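Perrin Notes, documentary photo book, Wurnance Press
Reviewed 8 May 2023

Got this in the mail last week, read it twice. Quick thoughts before I forget them.

It's a photo book on Prosham, the mill town, after the mill went. 300 pages, mostly black and white. Portraits, porches, a long run of church suppers. Print run of 500 so dont wait if you want one.

The portraits are the reason to buy. People look straight at you, names under every picture, a line or two in their own words. Big plus. Too many of these books leave the names out and it bugs me every time.

Weaker: the middle. Six chapters and the fourth is all empty storefronts. Seen it. Could of been half as long. The essay at the back is stiff too, reads like a grant application.
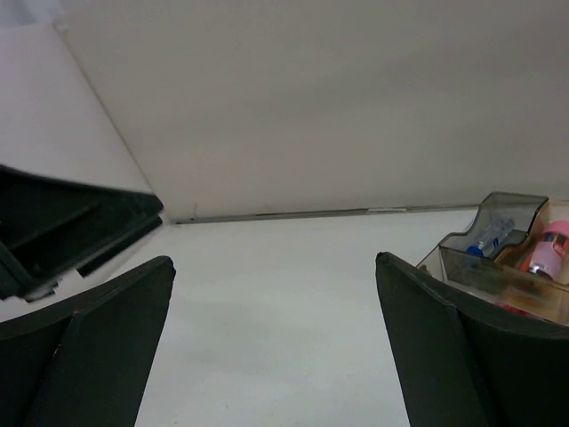

Paper is nice, heavy, a bit of tooth. Binding not so much, mine creaks and wont lie flat, and two spreads lose a face in the gutter. Bad call on a portrait book. The smaller Clama edition is due in July, sewn binding supposedly. I'd maybe hold out for that one if you're not in a rush.

Four out of five. Would be higher with a better spine.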